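June, late, past 11 pm

Too tired to write properly so just bits. Play opens in 4 days. FOUR. Act two still runs long and the fog song has no ending. Spent lunch cutting the miller's speech down to 2 lines, he'll hate it. Good speech too. Kept the part about the river.

Bus to Wulascombe late again, ate a cold roll standing up. Mom called, didn't pick up, call her tomorow. Rent went out. Shoes still wet from yesterday, wore the brown ones, blister.

Masks. Still going back and forth on whether the village people wear them the whole way through or only for the dance. Pink faces with the red lips, under the hall lights they could look sweet or horrible and I want a bit of both. 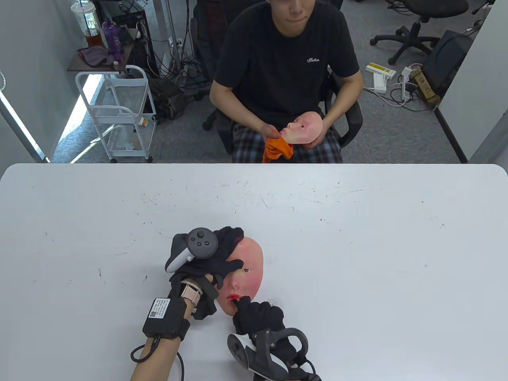

Wubit Alemneh thinks the dance only, that if the village is masked from the start then the dance has nothing left to do, and anyway who is going to hear a word of the fog song through all that. She's right about the singing. Slept on it in the chair for ten minutes and woke up agreeing with her. So dance only. Have to redo the entrances, everyone comes on bare faced and picks up a mask from the well. Need a well. Ask Hailu if the barrel is still going.

Skindgate hall says we can have the key from 3 but not the kitchen. Fine. No tea then. 100 chairs promised, will beleive it when I sit on one. Programs have Flinel spelled with two l's at the end, the one word in the whole play that I made up myself, and it's the TITLE. Reprint or pen? Pen.

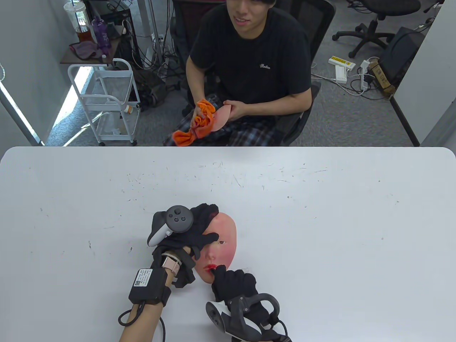

One of the faces for the dance.

Read the last page out loud in the bath. Still cried at the river bit, stupid. The very end is flat though. Maybe she just leaves and the lamp stays on. Try it both ways in the morning before anyone is there.

Need: safety pins, batteries, cough drops, stamps. Water the fern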